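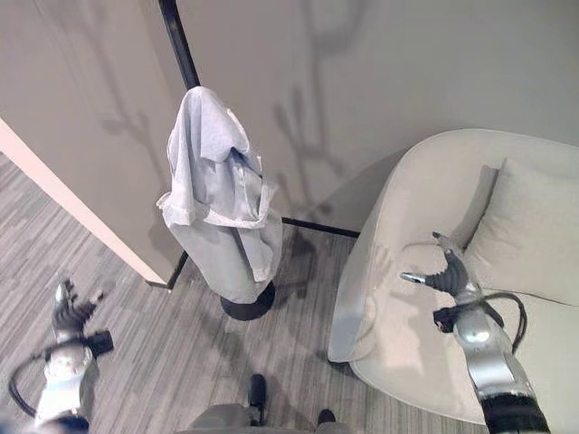 A pale blue button-up shirt on a black metal coat rack

Firkwood's clothes swap is back, and it is getting a proper home

November 4, 2025

The Firkwood clothes swap, which began with a few rails in the back room of the library, is moving into the old Costello shoe shop on the high street and will open its doors there every Saturday until spring.

It's brilliant news for anyone who came along to the last one in September, when 300 people squeezed through the library doors in a single afternoon and the queue for the mirror went back past the large print section. More than 800 pieces of clothing changed hands that day, from school jumpers to a full-length velvet evening coat that went within minutes of being hung up.

The shop has been standing empty since the Costello family closed the business two years ago, and a lot of people in town still remember being measured for their first school shoes there. The wooden fitting stools are still in place, and so is the long bench down the left-hand wall. Both are staying. The swap has the lease for six months, with the option of a further six if things go well, and the rent is being met by a grant from the town council's empty shops fund.

If you haven't been before, it couldn't be easier. You bring clothes you no longer wear, hand them over at the desk and get one token for each item. A token gets you any other piece in the shop, so a T-shirt can turn into a winter coat if you spot the right one first (and yes, people do get there early for the coats!). Tokens don't run out, and any left over from September will still be good in the new place. Anyone who arrives with nothing to swap can buy a token for £2.

Everything should be clean, with working zips and no big holes. Small repairs are fine, and in fact they're rather welcome, because the new shop has space for something the library never had room for — a mending table. There will be two sewing machines, a big tin of buttons and people on hand who know how to turn up a hem or put in a new zip. The Firkwood sewing circle will be running it, and they're keen to teach as well as to fix. Bring the trousers you've been meaning to take up since last year and have a go yourself.

The first couple of weeks will be given over to coats, boots and warm layers, with children's sizes at the front of the shop. Men's clothes were in short supply in September, and the organisers would especially love more shirts, both smart and casual. Work shirts went faster than almost anything else, with several people saying they had come in for an interview outfit and gone home with the whole lot, tie included.

That has led to one of the nicest ideas in the new plans. A corner at the back will be set aside for interview and occasion wear, with no tokens needed for anyone who has a job interview, a court date or a funeral coming up. You can borrow or keep, whichever suits, and there's no form to fill in. Just ask at the desk.

School uniform gets its own rail too. All three primary schools in the area have agreed to pass on unclaimed lost property at the end of each half term, provided it has no name in it, and the secondary school is doing the same with blazers. A new blazer costs £40, so a rail of good second-hand ones is going to make a real difference to families with more than one child to kit out.

Other local groups are joining in as well. Skusik, the Saturday music club, will bring its young players down to the shop for a short set on opening day, starting at 11am. Wavitz, the launderette two doors along, is offering a free wash for any bag of clothes being donated to the swap, as long as it's dropped off on a weekday morning. And the bakery across the road has promised cheese scones for the first morning, which should guarantee a crowd all by themselves.

There were some worries at the last residents' meeting about parking and about bags being left in the doorway overnight. The swap has asked people to bring clothes only when the shop is open, and there will be a sign on the door saying so. The car park behind the library is free on Saturdays and is a four-minute walk away. The number 6 bus stops right outside.

Anything that hasn't found a new owner after eight weeks will be sorted again. Wearable pieces will go to the charity shops in town, and worn-out cotton will be cut up for rags, which the cycle repair group says it can never have enough of. Old towels and bedding can't be taken at the shop, but the animal rescue centre on Mill Lane is always glad of them.

The swap could still do with a few things before opening day. Top of the list are sturdy hangers (wooden or plastic, no wire ones please), a full-length mirror, coat stands and a kettle. Curtains for the two changing cubicles have already been found, in a very cheerful orange stripe. Offers of help with painting are welcome too, and anyone who can spare an hour should call in at the library and leave their name at the front desk.

The shop will be open from 10am to 3pm each Saturday, and clothes can be handed in until 2pm. There is a step-free entrance at the side, and dogs on leads are welcome.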